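Setting up and recording a cabinet task with a hand-held gripper

This page covers the house rules for recording door and drawer tasks with the hand-held gripper. It applies to everyone recording at Histon and to visitors using our kit. If you are working on the fixed arm, use the arm cell procedure instead, as the guarding rules there are different.

Before you start

You need the gripper, a charged battery, two memory cards, the task sheet and the set-up card for the bay. Read the task sheet all the way through. It gives the starting state of every door and drawer, and the order in which they are to be moved.

Sign the gripper out in the log by the door. Check that the fingers close evenly and that no screws on the mounting plates have worked loose. Wipe the lens with the cloth in the case and nothing else. Wipe the square markers as well. If a marker is scratched or lifting at a corner, do not record with it. Put the gripper on the repair shelf and tell Morven Gunn.

Preparing the bay

1. Hang the backdrop from the top of the wall and tug each clip once. The cloth does not need to be flat, but it must not hang where you will put your feet.

2. Place the cabinet on level floor. Open each door in turn, as far as it will go, and let go of it. If the cabinet tips or creeps forward, fix it to the wall bracket before anyone records.

3. Clear the path your feet will take. Props may stay on the floor if they are on the set-up card, and they should be outside the swing of the doors.

4. Turn on all the ceiling lights. Do not mix them with daylight. The blind stays down from March onwards, when the afternoon sun reaches the bay.

5. Remove anything that shows a name, an address or a face. Printed books and toys are fine. Letters, parcels, staff badges and phone screens are not.

Recording

Stand so that the door you are going to move will not hit your knees. Hold the gripper below shoulder height with your elbow bent. Start the recording, hold still for two seconds, then show both markers to the camera by opening and closing the fingers once.

Approach the handle slowly and straight on. Close the fingers until they hold it, pull, and follow the curve of the door as it opens. People new to the job tend to pull in a straight line, which twists the fingers against the handle and puts a load on the hinge. If you feel the gripper twist in your hand, stop, let go and take hold again. Keep the recording running when you do this. A second attempt is useful data and should be marked "regrasp" in the log.

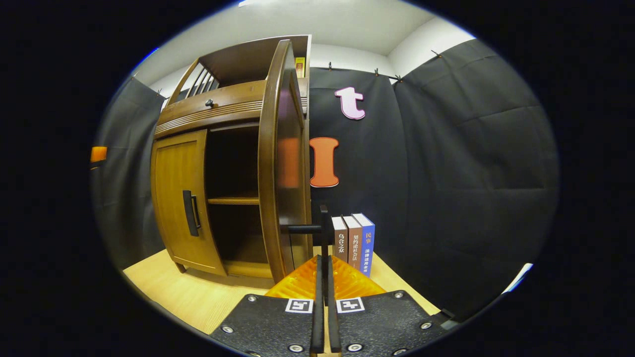
Right-hand door open, left-hand door and drawer closed. Both markers face the camera.

Small round knobs need a different grip from long handles. Bring the fingers in from the two sides, level with the middle of the knob, and pull the drawer straight out. Stop before the end of its travel.

Your free hand stays out of the way. Do not steady the cabinet with it and do not help the door along. If you have to use it, end the recording and mark it "assisted". We keep assisted recordings, but they go in a separate folder.

Limits

Take a break after 63 recordings, or sooner if your wrist aches. The number comes from a trial Kirsty Tosh ran with the first group of operators, and it is a ceiling. You are not expected to reach it. Change hands only between recordings, and note it in the log.

Stop at once if a hinge cracks, a finger pad comes off or someone walks into the bay. Say "stop" out loud so that the person on the log hears it.

Naming and filing

Use the task number, then your initials, then the recording number. The cabinet task is 2084. Do not reuse the number of a recording you have thrown away. Leave the gap and write the reason beside it.

Copy the first card to the Vendholm drive before you wipe it. Check that the file count matches the log. Lachlan Baird reviews one recording from each session and will send it back if the starting state does not match the task sheet, even when the movement itself is good.

Putting things back

Close the doors and the drawer by hand, return the props to the places on the set-up card, and sign the gripper in. Charge the battery in the metal cabinet, never in the bay.

Questions about this procedure go to Shadi Salameh. Suggested changes should be written on the sheet inside the log cover.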